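Mon 5 April

Notebook, suturing project, bench 2. Written up by Tapio Kettunen, same evening.

Picked up from where we left off before the break. The job for the term is still the same: log enough teleoperated stitches on practice pads that the Saludo script can learn to split a run into its steps (grab, drive, pull through, wrap, tie, trim). Demo for the department is in June. We have 183 labeled clips on the drive. The target is 200 by the end of the month, and I think we make it if the labeling keeps up with the recording.

Setup took 37 minutes, too long again. Most of that was the left arm. It homed fine but the wrist roll was off compared to the console handle, so every small turn came out a bit late. Restarted the controller, no change. Reloaded the calibration file from before the break and it cleared up. I have renamed that file so it doesn't get overwritten: brarkano_left_good. Please leave it alone and save your own under a different name.

Console order that worked, for whoever is on next:
Power on arms, then console, then cameras.
Home left, home right.
Load calibration, check roll on both.
Start Brarkano logging before touching the pedals. If you touch the pedals first the time stamps don't line up and the clip has to be thrown out.

Practiced handing the strand from one tool to the other over the middle of the incision. I found it easier to keep the left jaws closed on the suture and bring the right one in from below, slowly, with the motion scale turned down. With the scale at the normal setting I kept overshooting.

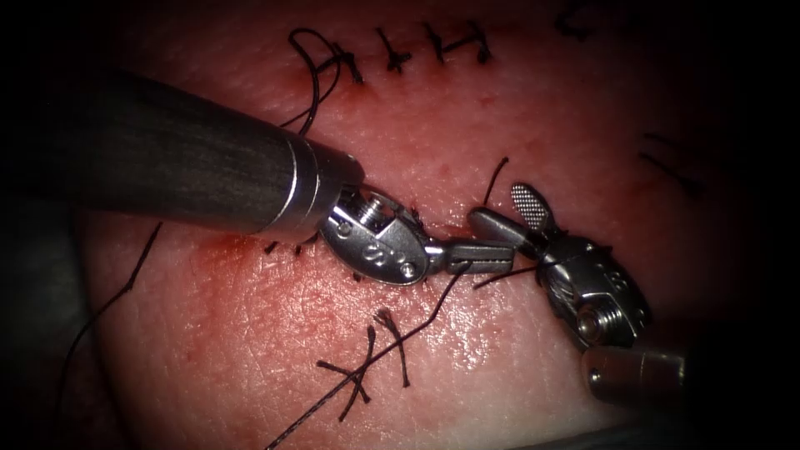 Left and right tools jaw to jaw over the incision, suture between them.

Notes on the knots. Mine are still uneven. Two throws hold well enough, three is safer on this pad material but adds a lot of time to the clip. For the labels, count each throw as its own wrap step even when they run together. Last month two of us labeled the same run and came out with different numbers of steps, and this was the reason.

Tails: trim them closer. Long tails lie across the finished knots and the segmenting script picks them up as new suture. I went through the older clips and marked the worst ones "tail" in the sheet so we can leave them out of the first training pass.

Slack is the other thing. There is no force feedback on our console, so the only way to judge the pull is to watch the thread and the pad surface. Watch for the pad starting to pucker and stop there. I pulled through too hard twice in the early runs and had to redo them.

Camera settings. Glare is a problem for the tracker. The shine on the pad comes out as lots of small white spots, and the tracker likes those more than it likes black thread. Exposure at 2000 microseconds was better than auto but not a full fix. I want to try a diffuser sheet over the lamp before we change any more numbers in software. The shadow from the tool also moves with the tool, so masking it once at the start of a clip does nothing.

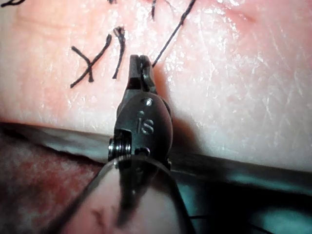
Notov Student Robotics Club, Flultville

The close view is more useful for labeling than I expected. With the jaw near the end of a strand you can step through and pick the grasp moment, where the wider view leaves you guessing between several time stamps. The drawback is that the tool body takes up a lot of the picture and the thread goes behind it during the wrap. Suggest we label grasp and release from the close view and everything else from the wide one. The sheet needs a column for which view was used. I added it as column H.

File naming: date, operator initials, arm that starts, run number. No spaces. Two runs from before the break have no initials, so if they are yours please fix them.

To do
Diffuser for the lamp
Write the calibration steps on the card at the console
Relabel the wrap steps in the older clips
Order practice pads, same type as now so the surface matches
Ask for a second evening slot on the console

Arms parked, console off, log copied to the shared drive.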